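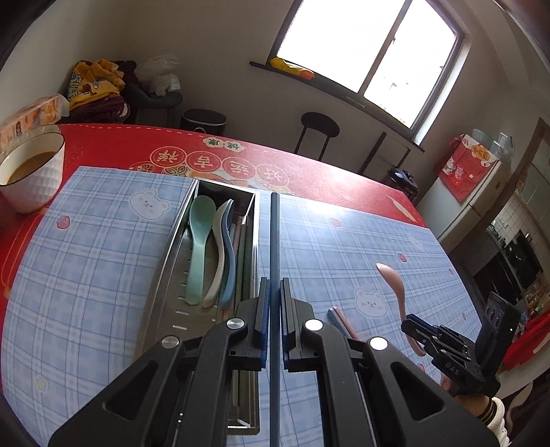 Windik has started paying people to put the silverware away, and I mean that in the nicest possible way! The company sells software for robot kitchen arms, and since early June 2025 a bunch of its crew have been doing the job at dining tables in ordinary apartments, with a pair of hand-held grippers and no desk in sight. The work is small stuff. You pick up a chopstick or a spoon, you move it to the metal tray or out of it, you do it again. The table I got to look at had a mat with bear faces and strawberries on it, a mint green spoon in the tray and a pink one still out on the mat, and I'll admit I wanted to tidy the whole thing up myself.

What I was curious about was the people, because most of them used to do something else. Marlene Schmieder spent years on the packing line at Zirnura, the tableware plant, until the sorting end of it went over to machines. She was one of 42 people offered a move, and 38 took it (the other four went with the payout). A good part of that group ended up here, recording the kind of hand work they used to do for a living so an arm can learn it.

"I thought I'd hate it," she told me. "I don't hate it. My back is better. My thumbs are worse." She also misses the noise, which surprised me, and having people to eat lunch with. On the line there were always a dozen conversations going. Now it's her and a partner and a lot of chopsticks.

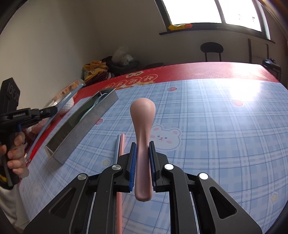
The pay is a touch better per hour than packing was, but the hours move around, and that's the sore point for pretty much everybody I talked to. A target of 2,000 recordings was set for the first stretch and the crew turned in 2,685, so people were done early and then sat at home waiting for the next batch. Severino Prieto, who does the scheduling, says that won't happen again and that from the next round there'll be a guaranteed weekly minimum. Marlene says she'll believe it when it's on paper. Fair enough!

There's been some back and forth about speed, too. The first instructions asked for a steady pace the whole way through, and the old packers kept going too fast, out of pure habit. Severino had to ask them to slow down, something he says he never once heard a supervisor do at Zirnura. They've since settled on shorter sessions with a break in between, and the thumb complaints have gone down a little. A softer trigger is being tried out as well, but only two pairs of grippers have it so far and everyone wants those two.

As for where all this goes, Windik has a canteen lined up, the one at the Pumora office park, where an arm is supposed to start sorting clean cutlery after the lunch rush. Four people do that by hand right now. I asked what happens to them and was told they'll be moved to the serving counter with the same hours. I've asked the canteen for its side of it and haven't heard back yet, so I'll add a line when I do.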